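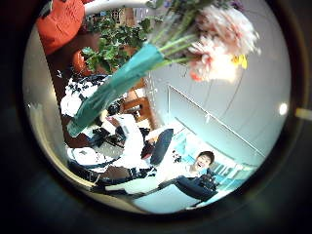 Figure 1. Pale pink and white blossoms in a teal-green wrapping.

Sharing Lottery Revenue Between a County and Its Towns: The Skekside Formula
Student project report, Public Finance and Local Government
Submitted Sat 4 August

1. Purpose

This report examines the agreement under which Skekside County distributes its portion of state lottery proceeds to the towns of Latell and Fotow. The agreement has been in force for 22 years and was last amended in October. The project asked whether the current formula follows the text of the original agreement.

2. Sources

The project relied on county budget books, the minutes of both town boards, and the Dissanayake Report, an outside review ordered by the county legislature. In total, 1,089 pages were read and indexed. Records of closed sessions were not available.

3. Findings

The original agreement divides the money by resident population. The amended version adds a second test, under which a town receives a further payment for each licensed lottery retailer within its limits. Latell has 47 such retailers. Fotow, which has fewer retailers but more residents, objected in writing and asked for arbitration.

The county attorney replied that the arbitration clause covers late payments only. The text of the clause is broader – it refers to "any question of amount" – and the Dissanayake Report reads it the same way as Fotow does.

4. Limits of the Project

The payment tables for the first two years are incomplete. Retailer counts were taken from the county's own list and were not checked against state license records.

5. Recommendation

The county should publish its yearly calculation in full and submit the retailer test to arbitration before the next payment is made.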